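Cuaderno de taller – 16 de mayo de 2023
Perchero, cesta y demás trapos

¡Por fin un día entero dedicado a la ropa! Llevaba toda la semana con las etiquetas de Gulura y ya no veía más que letras, así que esta mañana me he puesto con el perchero con unas ganas que ni yo me esperaba. Apunto lo que voy pensando, tal cual, para que Anneliese y Lorcan lo tengan cuando vuelvan de Grundoddale (y para mí, que luego se me olvida todo).
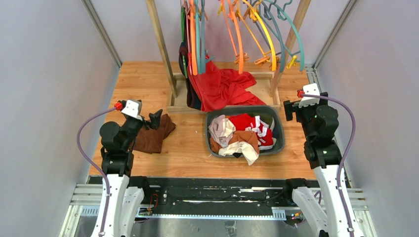
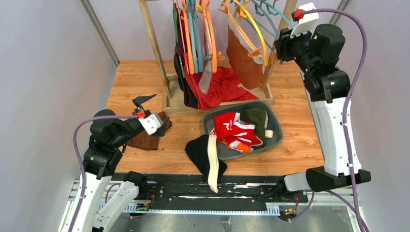
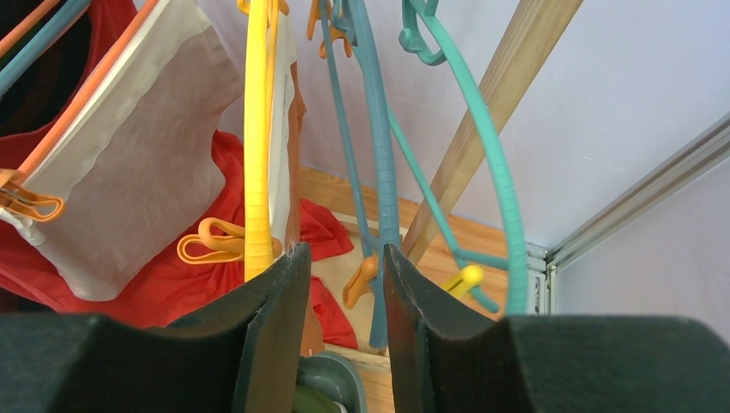 Perchero de madera con las perchas de colores y ropa en la barra; la última, de cerca, con la percha amarilla y la pinza naranja en la esquina de la tela clara.

Primero las perchas, que es lo que más me preocupa. Me encantan los colores, naranja, amarillo, verde azulado, verde... queda alegrísimo, pero están demasiado juntas. Cuando hay tantas en tan poco sitio, metes una por el medio y se te vienen las vecinas detrás, y encima los ganchos se montan unos sobre otros y se cruzan. Yo quitaría la mitad y ya está. Bogdan dice que no, que en un armario de verdad las perchas están así de apelotonadas y que si lo dejamos todo separadito parece una tienda. Algo de razón tiene (me fastidia reconocerlo, porque su armario es una cueva). De momento quedamos en probar las dos cosas: un día con todas y otro con la mitad.

Luego está lo rojo que cuelga sobre la base del perchero. Es lo primero que se te va el ojo. Sânziana lo recogería antes que nada, porque es lo que está más abajo y estorba para todo lo demás, y yo soy más de empezar por la cesta, vaciarla y después ocuparme de lo caído. Lo hemos discutido delante del café un buen rato – media mañana, vamos. Si lo caído acaba en la cesta con el resto, el orden da igual. Si va directo a percha, entonces hay que decidir, y no hemos decidido.

La cesta gris bien, muy bien. Las esquinas redondeadas se agradecen, y el tamaño me parece el justo: cabe un buen montón y todavía se ve el perchero por detrás. La anterior, la que trajo Tanveer de la ferretería Furtună, era tan honda que había que pescar las cosas del fondo. A esta lo único que le pido es que no la llenemos hasta que la ropa se salga por delante, que tengo comprobado que lo que cuelga del borde termina en el suelo.

Clases de tela, que esto sí quiero dejarlo apuntado con calma. Lo que pesa poco y resbala (los tejidos de camiseta deportiva, por ejemplo) se escurre de la percha lisa en cuanto le das un toque. Lo grueso se queda quieto, pero cuesta abrirlo para meter los hombros. Y luego las cosas pequeñas, calcetines y así, que en una percha no pintan nada y piden pinza sí o sí. Las pinzas naranjas me tienen enamorada: se ven desde lejos y sujetan una esquina sin dejar marca, al menos en lo que yo he probado en casa. El problema es que con una sola pinza la tela cae en diagonal y arrastra. Con 2 por prenda quedaría recta. Pendiente de mirar cuántas nos quedan en el cajón, que me da que pocas.

Lo de la estantería de Gesitville lo dejo para otro día, no me cabe en la cabeza ahora mismo. Solo apunto que piden 100 perchas como pedido mínimo y que me parece una barbaridad para un perchero así de pequeño. ¿Dónde metemos las que sobren? Tanveer propone compartir el pedido con los de abajo y a mí me parece bien siempre que llame él.

El perchero en sí: contentísima. La madera clara da gusto y la barra de abajo viene de perlas para dejar algo apoyado un momento, aunque ese momento se alargue y acabe siendo el sitio fijo de medio armario (nos conocemos). Lorcan quería lijar los postes otra vez. Yo pasé la mano esta mañana y no noté ni una astilla, así que por mí se queda como está hasta diciembre, que es cuando toca repasar los muebles.

Cosas para mañana, sin orden:
separar las perchas por color, o por lo menos sacar las verdes a un lado y ver si se aclara la cosa
buscar más pinzas naranjas
preguntarle a Anneliese si la ropa clara va aparte, que ella lava con sus propias normas y no quiero bronca
doblar una tanda y colgar otra, y apuntar cuál se arruga más
devolverle a Sânziana la tabla de planchar

Son más de las siete y todavía tengo que barrer, así que lo dejo. Bogdan, si lees esto: no metas más perchas, por favor, que te veo venir.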